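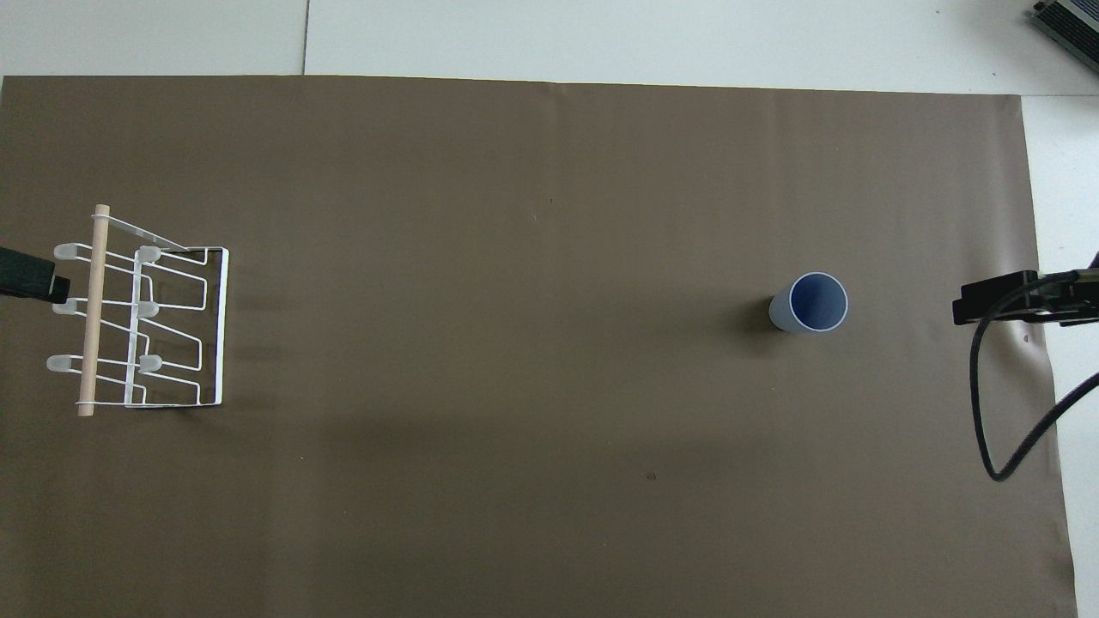 Zoriana Tkachuk
I'd be a bit careful about calling it a cover-up until we've all read the full report. I went through it last night with a pot of tea, all 34 pages, and what struck me was how ordinary it was. A parent writes to the Rallham swimming club about a coach, the club secretary writes back a very kind letter, and the letter goes in a drawer. Then the same again two seasons later with another family.

millpond_dad
Kind letters in drawers is what a cover-up looks like, though. My two swam at Rallham for years and we were told, more than once, that any worries had been "dealt with". Dealt with by whom? The report says 3 complaints never got as far as the county welfare officer. I'm sorry, but somebody chose that.

Zoriana Tkachuk
I do take that point, and I'm sorry if I sounded as if I was making light of it. I meant that I don't think people sat in a room plotting. They liked the man, they'd raised all that money for the new changing rooms, and they didn't want to see his name in the paper. It's still dreadful – perhaps more so, as I can imagine some very nice people doing it.

Gullent_Lanes
Long-time reader, hardly ever post. I helped at the Gullent club for 10 years and we had a welfare officer on paper only. She was lovely but she'd never been on the course, and she was married to the head coach! I brought it up at the AGM and was told I was making things awkward. So I'm with millpond_dad on this one.

backstroke_bev
Can I put in a word for the current lot at Rallham? They paid for the Hrynyshyn review themselves and put it out without anyone forcing them, names of the children taken out of course. The old chairman went before Christmas. My daughter still swims there and I've had no cause to worry.

millpond_dad
Bev, they published after more than 1,000 people signed the petition. I wouldn't call that without anyone forcing them.

backstroke_bev
The review was started well before the petition, it's in the first chapter. But all right, I'll grant you it sat about until December.

Zoriana Tkachuk
Does anyone know if the Kurkora league has to answer it too? The last chapter asks them to keep their own record of complaints, so that a coach can't simply move to the next pool along. I've written to them and had a note back saying they'll discuss it at the next meeting – I'll post here when I hear any more.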